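Usman Tools – a student grasping dataset

This is the data card for Usman Tools, a collection of short recordings made by the second-year robotics project group at Sornov Technical College. It covers what is in the release, how it was collected, and what we would not use it for. If you only want to load the files, skip to "Layout".

Summary

Task: pick up one hand tool from a table and set it down again
Recordings: 543
Robot: one arm with a two-finger gripper
Views: wrist camera only
Control: driven by students with a hand controller
Version: 5

The project is part of the practical module, and each student had to contribute recordings and also label somebody else's. Labelling your own was not allowed. We brought that rule in during June, after the first batch came back with every attempt marked as a success.

What a recording contains

Each recording starts with the arm above the table and ends when the operator presses stop. The wrist camera keeps both fingertips in view for most of the run, which helps when judging how far open the gripper is. The tools are ordinary ones from the college workshop: pliers, cutters, screwdrivers, spanners and a few clamps. Some stretches have only the table top in view, and we have kept these in because a model needs to learn what no tool looks like.
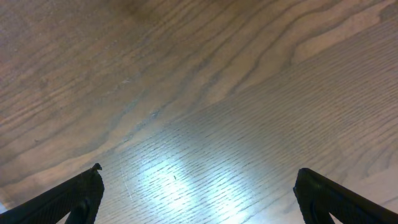
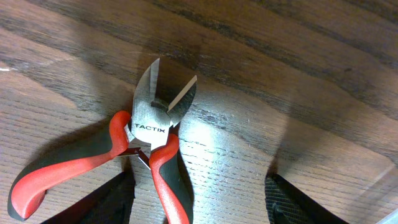
Data card written by the Usman project group, Sornov Technical College
Last updated Oct 11, 2022

Collection

Sessions were run in pairs. One student drove the arm and the other placed the tool, called out the start and wrote the log line. Tools were put down at any angle. Pliers and cutters could be left open or closed, and the log says which, though the column is blank for the earliest sessions.

The driving software is Merkodura, which last year's group wrote. It records the camera and the joint positions on separate clocks. We line them up afterwards with the script in the tools folder, but there can still be a small lag, usually at the start of a recording. If your work depends on exact timing, check a few by eye first.

Layout

recordings/ – one folder per run, with the video and a joints file
labels/ – one text file per run
splits/ – train and test lists
tools/ – alignment script and viewer

The test list holds 50 recordings. They were picked so that no tool in the test list is also in the training list. Please don't move runs between the two if you want to compare your results with ours.

Labels

Every run is marked success, drop, miss or stopped. A drop means the tool left the table and fell before it was set down. A miss means the fingers closed on nothing. Stopped covers everything else, including the times the emergency button was pressed. There are also 1,133 single stills with a box drawn round the tool, where there is one.

Known problems

The wood grain is strong, and bright patches of reflected light show up on it. Our first detector put boxes on these patches quite often. Polished steel gives similar trouble along blade edges.

Open handles are hard to box well. Where a handle runs out of view, the box stops at the edge of the picture, but some labellers left a gap of a few pixels.

All runs use the same kind of gripper, and a model trained on them should not be expected to work with a suction cup or a three-finger hand.

Use

The data is free for teaching and for student competitions. We used it ourselves for our entry to the Didedora challenge, in the table-top class. It should not be used to judge whether a robot is safe to work near people. Nothing in it was collected with that in mind.

Corrections to labels are welcome. Send the run number, the label it has now and the label you think it should have. We go through them at the end of each term.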